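The case for the cut-out handle

Furniture makers have spent a long time arguing about how a door should be opened, and most of the argument concerns appearance. I want to make a narrower point about storage in rooms where children or tired adults put things away. A hole in a door is a better handle than most handles, and it should be the default on small cabinets. Drawers are a separate case and I will come to them.

A screwed-on pull has at least three parts: the pull, the screw and the bore through the panel. Each opening puts a bending load on the screw. In softwood the fibres round the bore crush slightly under the screw head, the joint slackens, and somebody tightens it. Tightening crushes the fibres further. After enough cycles the head sits below the surface and needs a washer. I have fitted washers to four cabinets in my own house and I do not regard any of them as repaired.

A slot cut in the panel has no parts. The load goes straight into the wood over the full width of the fingers. Provided the inside edges are eased with a round-over bit or some patient sanding, it will outlast the hinges. It also admits a little air, which matters in a cupboard holding paints, modelling clay or gym shoes.

The usual objection is dust. It is a fair one, though overstated. Othmane El Khatib, who fitted out the playroom at Nair before I took over the maintenance there, lined the backs of his slots with felt. I removed the felt after five months as it was holding more dust than it kept out. The contents of the cupboards are wiped down each January in any case. 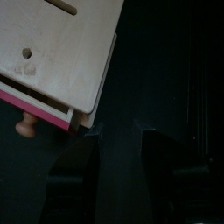 Slot and round hole in the cabinet face, turned knob on the pink drawer.

The drawer is where I part company with the purists. A drawer is pulled straight, along the line of its travel, so a knob on it is loaded mostly in tension and hardly at all in bending. A turned wooden knob suits this well. The narrower neck gives the fingers something to close behind, and the round head has no corner to catch a sleeve. Cutting a slot in a shallow drawer front, on the other hand, removes material from a part that has little to spare, and small objects find their way out through it. Slot for the door, knob for the drawer: two different motions, two different fittings. I see no reason why a cabinet has to match itself.

Colour is a related matter. Painting drawer fronts and leaving the rest of the carcass pale is often dismissed as a nursery habit. I think it is sound practice in any shared room. A strong pink front can be named in an instruction. "Put it in the pink one" is shorter than any label and works for people who cannot yet read. It also shows when a drawer has been left open, as the coloured face stands out of line with its surroundings.

The cost of pale wood is that it marks. Grey smudges gather near anything fingers reach for, and a matt surface does not give them up easily. My practice is a barely damp cloth, then a dry one, along the grain. Abrasive sponges leave a polished patch that looks worse than the smudge. Beyond that I leave marks alone. A cabinet in use will have them, and refinishing a whole panel for the sake of one blotch is a poor exchange of labour.

What I would ask of manufacturers is modest. Give the slot a generous radius. Round the outer corners of the panel. State the thread of the knob in the leaflet, so that a replacement can be bought without taking the old one to the shop. The Droketti range does not do this, and I own a bag of fourteen screws as a result, none of which fits.

Comments

Abla Smadi
Agree on slots, but 4 washers is not a scientific sample. Brass inserts solve the crushing problem completely and cost very little.

Bayu Menon
Disagree about knobs on low drawers. At shin height I would take a recessed pull every time.

Mawar Lau
What grit do you finish the inside of the slot with? Mine still feels sharp after 120.

Yusri Rondonuwu
Mawar, go to 180 and wrap the paper round a dowel. Take the edge off with a file first.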